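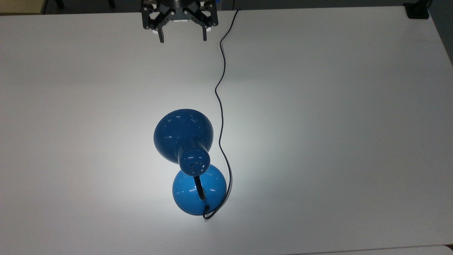
## Session 4: Collecting good examples

Now we get to the fun part! Last time you saw what a policy does with examples; this week you make the examples yourselves, and I promise you'll never look at a desk lamp in the same way again.

Our lamp task is a lovely one to learn on. The shade and base are smooth, rounded and shiny, the stem is a short gooseneck, and then there's the cord, wandering right across the table and over the far edge. A cord can lie in a different shape every time, so the learner has to see plenty of shapes.

### What counts as one episode

- Start with the gripper open and well clear of the lamp.
- Say the instruction aloud before you press record, and use the wording on the task sheet.
- Move at a steady pace. Pauses get recorded too, and the model will happily learn to dither.
- Stop recording once the gripper is open and clear again.

### Vary it!

Turn the lamp between episodes. Shift it left, right, nearer, further. Let the cord fall as it likes (don't tidy it). Last year's Otar set had 253 episodes, and we kept 171 after checking. Most of the rejects were fine as movements – the lamp had simply been put back in the same spot again and again.

### Keep or bin?

A wobbly grasp that you then correct is a keeper, and often a very useful one. Mark it "recovered" in Weleo. Bin an episode if a hand reaches in, or if the head view freezes part way through.

### Before the next session

1. Work in groups of 2, swapping driver and note-taker halfway through.
2. Upload to the Doda folder, with your notes in the same place.
3. Read the Dönmez handout on action labels, especially the bit on gripper width.

Bring your oddest episode along – we'll replay a few on the big screen and argue over the labels.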